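La Carrera Popular de Clulden abre inscripciones con 600 dorsales y camiseta nueva

Clulden, 17 de diciembre de 2022

La Carrera Popular de Clulden vuelve a las calles con un recorrido renovado, más zonas de animación y muchísimas ganas. La organización, a cargo del club Vurno, ha abierto hoy las inscripciones para una edición que contará con 600 dorsales, 80 de ellos reservados a la categoría juvenil.

«Terminamos la pasada edición pensando ya en esta», cuenta Ada Melis, directora de la prueba. «En septiembre salimos a probar el nuevo trazado junto al río y volvimos todos con una sonrisa – es precioso, y la subida final se las trae.»
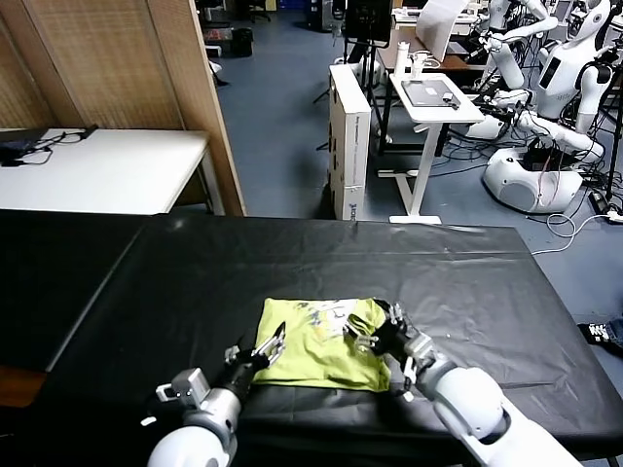
La salida y la meta estarán en la plaza Mavromatis, donde también habrá ropero, avituallamiento y música en directo desde primera hora. Los más pequeños tendrán su propia carrera, de 2 kilómetros, por el parque contiguo. En la última edición cruzaron la meta 463 participantes, el mejor dato hasta la fecha.

Los dorsales se recogerán la víspera en el polideportivo de Kevamgate. Dario Messina coordinará de nuevo a los grupos de percusión repartidos por el recorrido.

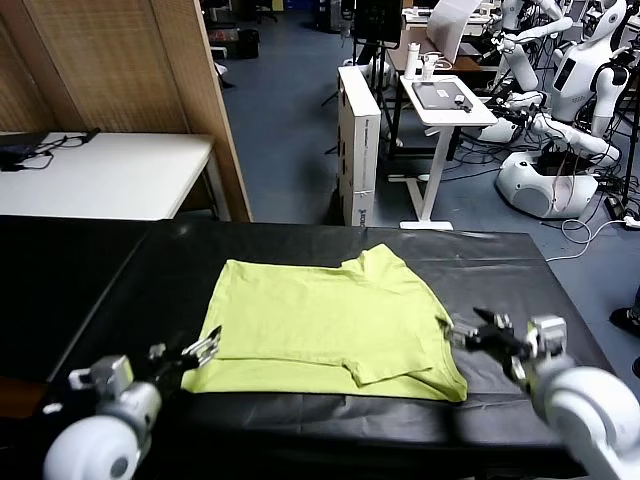 Camiseta verde lima parcialmente doblada.

Inscripciones: en la web de la carrera y en la sede del club.
Contacto de prensa: Mekdes Gudeta, club Vurno.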